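About Greltton

Greltton makes and fits pegboard storage for workbenches, craft rooms, school technology rooms and small workshops. We are based in Orkthorpe, in a single-storey unit behind the old bus garage, and we sell direct and through a handful of hardware shops.

The company was started by Nneka Ajayi and Hrvoje Stojanović. Nneka had been a fitter of shop interiors and Hrvoje ran the stores at a bicycle repair business. Both had spent years looking for tools in drawers. Their first boards went to a sewing school that needed scissors and rulers kept in sight, and the same school still orders from us.

What we make

Our main product is the Rollden board, a perforated panel that can be fixed to a wall or used on a bench top. The holes are set out on one grid whatever the size of the panel, so a clip bought for a small board will go on a large one. Boards come in white as standard. Other colours can be ordered, but they take longer and cannot be returned.

The Jugah range covers everything that goes on the board – clips, hooks, short shelves, cup holders and rails. There are 63 parts in the range at present. We drop a part when it stops selling, but we keep spares for anything we have sold in the past and will look one out if you send us a photograph of the old one.

We do not make cabinets or benches. Farah Ngau keeps a list of joiners we have worked with and is happy to pass on a name.

How we work

Most layouts begin with a bare board on a table. We put up a few clips, move them about and see what can be reached comfortably before anything is decided. Customers are welcome to come in and do this with their own tools, and many do. Bring the awkward ones, as they tend to settle where the rest go.

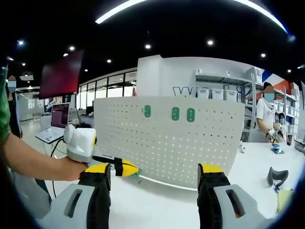

A white pegboard on the long table, with three green clips near the top.

Once a layout is agreed, Evelien Dewulf draws it up and sends a copy with the order. Keep the drawing. It shows the position of every clip by row and hole, and it saves a good deal of time if the board is ever taken down for painting or moved to another room.

Fitting is done by Kamarul Setiawan and his team within an hour's drive of Orkthorpe. Beyond that we send the board with fixings and a printed guide. Plasterboard walls need a different fixing from brick, so please tell us which you have when ordering.

Last year we sent out 3,910 orders, of which 2,578 were for clips and hooks only. There is no minimum order.

Schools and clubs

We offer a lower price to schools, colleges and repair clubs. Orders of 1,000 clips or more are packed by room if you give us a list – this has been useful for schools fitting out several workshops over the summer. We close for two weeks in July, so school orders for September should reach us before then.

Visiting

The unit is open from 9am to 4pm on weekdays. Please ring first if you would like to try a layout, so that we can keep a table free. Parking is at the side of the building, and the entrance is step-free.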